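Forty games in

8/31/24

I said in April I would write something once the season tipping was settled, and with one round to go it more or less is. Pierina Fiore is on top of our comp with 237 points and I can't catch her. I'm 11 behind and there aren't enough games left, even if she forgets to put her tips in.

For anyone new here, our comp covers the local futsal league. You get points for the winner, extra for the margin and a bonus for an exact score. There are 40 games over the regular season, which sounds like a small number until you have to pick a score for every one of them.

My mistake was Maro. I tipped them in the first six rounds on the strength of last year's final and they lost four of those. Their keeper had moved over to Valentini and I didn't know, which was lazy of me as it was on the club page the whole time. Valentini let in the fewest goals in the league and I only started backing them after the break.

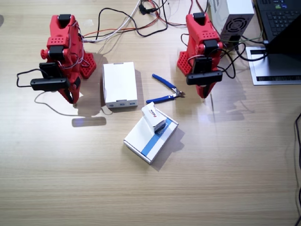 The other thing I got wrong was margins. I kept picking wins by three or four goals. Most games this year were decided by one or two, and Pierina wrote down two goals nearly every week and left it there. I asked her about it and she said she couldn't be bothered thinking up a different number. Fair enough. It earned her the lead by midseason and she kept it.

Grukon finished better than I expected. Raffaele Longo has been playing further forward since they changed coaches and he ended up with 21 goals, a few of them from corners where the other side simply didn't pick him up. If they get through the semi I'd give them a decent chance against Valentini, who don't like being pressed high.

Netalen will miss out. They drew too many games they were leading, and the one at home against Maro was hard to watch. Two up with five minutes left, then a penalty and an own goal.

My tips for the last round are Valentini by two, Grukon by one. I've put Maro down to lose, so they will probably win. Finals tips close an hour before the first semi and I'll put the fixture up when the league confirms the courts.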